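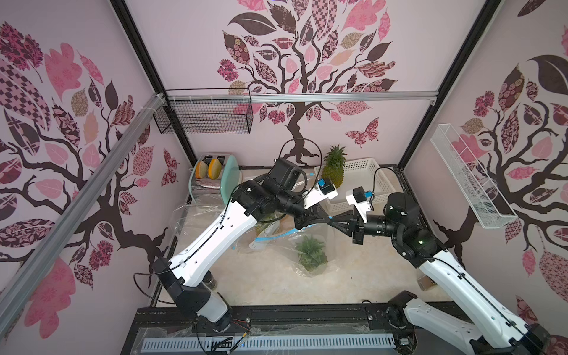

Greens in bags, bread, pineapple: where does it all go?
Forum: Small Kitchens > Storage and Food Keeping
2138 views

plilteo68
Posted in July
I'm working out storage for a very small kitchen corner, pink tree wallpaper and all. What I have is a black wire basket high up on a rail on the back wall, a white wire rack on the right wall, and a white plastic basket with holes in the sides. The toaster has the back left corner. Everything else ends up on the beige mat: two bags of greens, the pineapple, a couple of small brown jars.
I want the produce off the mat. What goes in which basket? Fridge space is limited to one shelf.

firdale_pantry
Re: where does it all go?
Pineapple in the white basket, on its side if it won't stand. The holes let air through. Leafy greens go in the fridge, full stop, so that's your one shelf spoken for.

MossyCupboard
Re: where does it all go?
Disagree on the pineapple. Leave it standing where it is and use the basket for the bags. Pineapple is heavy and if you put anything under it you'll have mush. Mine sits out until I cut it, then it goes in a box in the fridge.
Jars can go up in the black basket if they're closed tight. Check what the rail is rated for first.

firdale_pantry
Re: where does it all go?
I didn't say put things under it. One pineapple, one basket.

plilteo68
Re: where does it all go?
The rail is from Porkari and the leaflet says 2 kg per basket, so jars are fine and pineapple is out.
Is the zipper bag better than the plain one for greens? I have both.

Tin_Lid
Re: where does it all go?
Zipper bag, with a folded paper towel inside. Change the towel when it gets damp. I buy greens at the Padilla market in 200 g bunches and they keep well that way. In the plain bag they go slimy at the bottom.

MossyCupboard
Re: where does it all go?
Plain bag is fine if you leave the top open. Sealed tight is what makes mine go bad – I gave up on zippers years ago.

Tin_Lid
Re: where does it all go?
That hasn't been my experience, but I do use the towel.

firdale_pantry
Re: where does it all go?
Separate point. Move the loose plastic sheeting away from the toaster before you make toast. Same for the plate and the pink dish, I'd give those the white rack if they fit.

plilteo68
Re: where does it all go?
Sheeting is going in a drawer. I'll measure the rack for the green plate tonight. The pink dish is small so it should go anywhere.
For now: jars up top, greens in the fridge with a towel in the zipper bag and the plain one left open, and I'll see which lasts. Pineapple stays put until we eat it.

MossyCupboard
Re: where does it all go?
Post back about the bags.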